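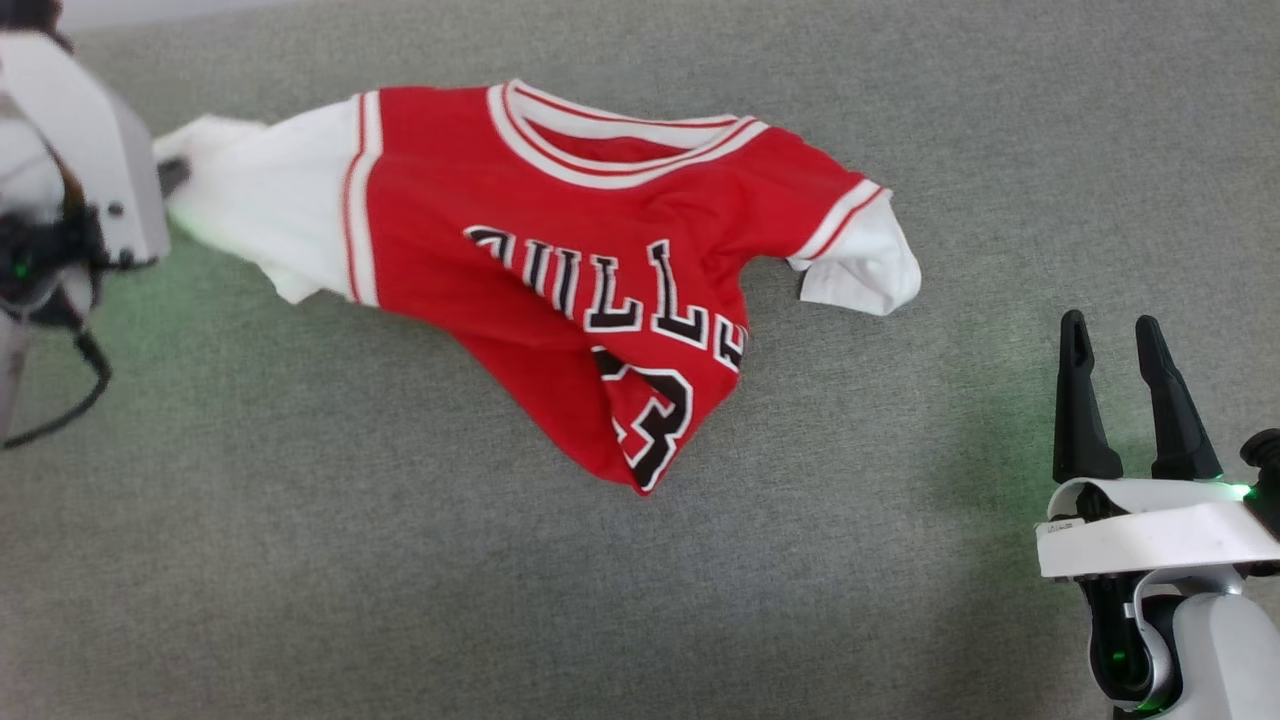 4 October 2024

Okay, jersey day! I've been putting this one off because slippery things with printing on the front are my least favorite category (well, second least, after fitted sheets), but the T-shirt pages are done and the binder has a big empty tab labeled SPORTSWEAR, so here we go.

Garment: the red basketball jersey, Bulls style, with the black arched lettering across the chest and the striped red-and-white trim at the neck. It has white sleeve parts too, which matters more than I expected, see further down. Working surface: the gray upholstered one, same as for the sweaters. I know Zdislava would like everything done on the cutting table, but people at home fold on the sofa or the bed, and the sheets we hand out at Savville are meant for people at home. A woven fabric grips a little as well. On the Stallex board in April the shirts slid all over and I spent half the time chasing hems.

Start state is always "as it comes out of the basket," so rumpled and twisted with the body half folded over on itself. I don't pre-smooth. If I pre-smooth then I'm writing instructions for a garment that doesn't exist in anybody's house.

What I'm settling on for the order of work:

Find the collar first. The stripes make this so easy! On a plain tee you're hunting for a label, but a striped V shows up even in the middle of a heap, and once you have the V you know which way is front. Then one hand goes to the shoulder on each side of it. Lift, let the body hang, and give it one shake. One only — a second shake just swings the sleeves around to the back and you start over.

Lay it down chest side under. This is the bit I went back and forth on. With the lettering underneath you get a clean back to fold against and the word lands on the outside of the finished packet. The trouble is you can't see whether there's a crease running through the letters. So I've added a step: slide a flat hand in through the bottom hem and sweep outward before folding anything. It feels fussy and I'd still keep it. A fold that sits across thick lettering for a whole winter in a drawer leaves a line, and I have one old softball shirt of my own that proves it.

Sleeves. On the sleeveless ones from the Pinto box there's nothing to do here, lucky them. On this one the white sleeve has to come in flat over the back, and it wants to twist at the end where you pull it. Pull from the seam where the white meets the red (there's piping to follow) and leave the cuff alone until last. I did it cuff first the first few times and got a little rope every time.

Then sides to the middle, bottom hem up, and up again. Packet size: I'd like it to match the T-shirt packets, so 9 inches wide, which fits the Hanum drawers with a finger to spare. My first try came out wider because I was being precious about the lettering. It's allowed to wrap a little at the two ends of the arc, just don't put the hard edge through the middle of a letter.

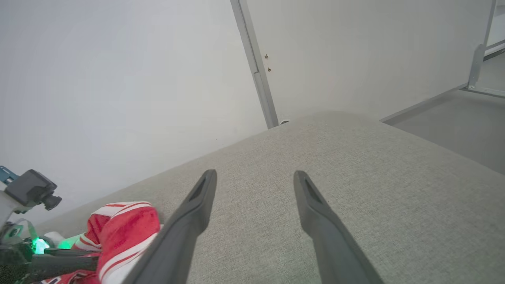
Loukia Chrysikopoulos thinks I'm making the chest-down step too hard, and that a jersey like this should be rolled from the hem with the letters facing out, which keeps any hard line off the print and takes a beginner one try to learn. She'd put folding on the back of the sheet for people with shallow drawers. I do see it. Rolling is quicker and I can't argue about the creases. My worry is that rolls don't stack, and the minute you take one out of a full drawer the rest start unrolling. She says then the drawer isn't full enough, ha.

So both go on the sheet for now. Fold on the front, roll on the back, and we'll see which side comes home with coffee on it.

Loose ends:

The drawing for the sleeve step needs redoing, Dionysis read it as a pocket. Maybe arrows along the piping in red pencil.

Print run is 200, same as the sweater sheet. Ask Glykeria if there's any of the heavier cream paper left, the thin stuff curls.

Try the same steps on a mesh one. I suspect the hand sweep won't be needed.

Wording: I have "armhole seam," "sleeve seam" and "side piping" all meaning one thing in the draft. Pick one. Leaning toward sleeve seam.

Shorts next, and then I owe Polyxeni the sock page.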